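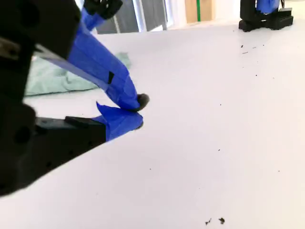 Taped fingers at the Ostby folding station, gripper open.

Reliability Technician, Garment Handling (fixed term, full time)

Ostby operates a two-arm folding line for soft goods and is recruiting one technician to work on a recurring gripper fault and the safety action that arose from it. The position is based in our Geelong workshop and reports to the engineering lead. Applications close 13th June.

Background to the position

In the previous quarter the line logged 15 unplanned finger closures. In each case the gripper had been commanded open and held, and one finger closed again without a command from the planner. The arms were stationary on every occasion. In one event an operator was removing a garment from the table and received a pinch to the glove. There was no injury. The event was recorded as a Level 2 incident and hand access to the table under servo power was withdrawn the same day.

The investigation to date has found two separate problems, and the successful applicant will inherit both.

1. Grip sensing. The Histix force module infers contact from motor current. When the finger covering lifts at an edge or fabric bunches between fingers, the reading drifts and the module reports a lost grip. Its default response is to close.

2. Hold state. The Previs motion planner releases its hold flag when the force module reports a lost grip. The two behaviours were specified separately and had not been tested together -- an omission in our own commissioning procedure, which is being rewritten.
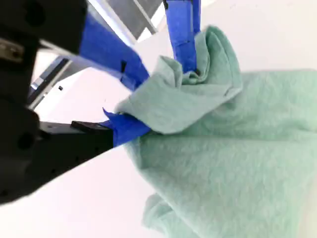
Green cloth gathered between blue-taped fingers.

The automatic re-close has been disabled in software as an interim measure. The line now drops more garments than it did before, and throughput is down accordingly. Management has accepted this until a permanent correction is validated.

Duties

Reproduce the re-close fault on the test station under controlled conditions, with the guard interlock active.
Inspect finger coverings at the start and end of each shift and record lifted edges, wear and re-taping.
Compare adhesive tape against moulded finger sleeves over a run of 50 grasps per fabric type, and report drift in the current signal for each.
Review planner and force module logs against time-stamped video.
Assist with the revised lockout procedure, including labelling and operator instruction.
Keep the table surface free of crumbs, lint and other debris between runs. Contamination at the fingertips is a suspected contributor and has not yet been ruled out.
Attend the weekly fault review and table written findings.

Selection criteria

Essential:
Certificate IV or diploma in mechatronics, electrotechnology or a related trade, or equivalent experience.
Demonstrated fault-finding on servo-driven equipment.
Working knowledge of isolation and lockout practice.
Ability to write a test record that another technician can repeat.

Desirable:
Python or similar for log analysis.
Previous work with textiles, laundry equipment or other deformable materials.
Familiarity with Fu series servo drives, which are fitted to both arms.

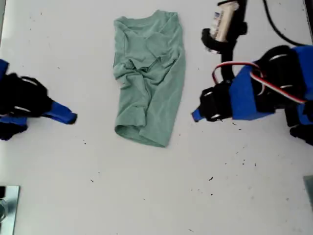
T-shirt on the folding table, grippers to either side.

Conditions

The engagement is for 20 weeks, with a possible extension if the sleeve trial proceeds to the second line. Ordinary hours are 7.30 am to 3.36 pm. Some late starts will be required to cover afternoon shift inspections, and these are paid at the applicable loading. Safety glasses and enclosed footwear are supplied. Loose sleeves, lanyards and jewellery are not permitted at the station.

The technician has authority to stop the line. A stop made in good faith is not counted against production figures or against the person who made it.

How to apply

Send a resume and a cover letter of no more than two pages addressing the essential criteria. Include one short account of an intermittent fault you have traced, stating what was measured and what was changed as a result. Faults that remained unresolved are acceptable. Remove customer names and commercially sensitive detail.

Shortlisted applicants will be given a practical exercise on a de-energised gripper, followed by an interview. Applicants must hold the right to work in Australia. Please quote "Reliability Technician, Garment Handling" in all correspondence.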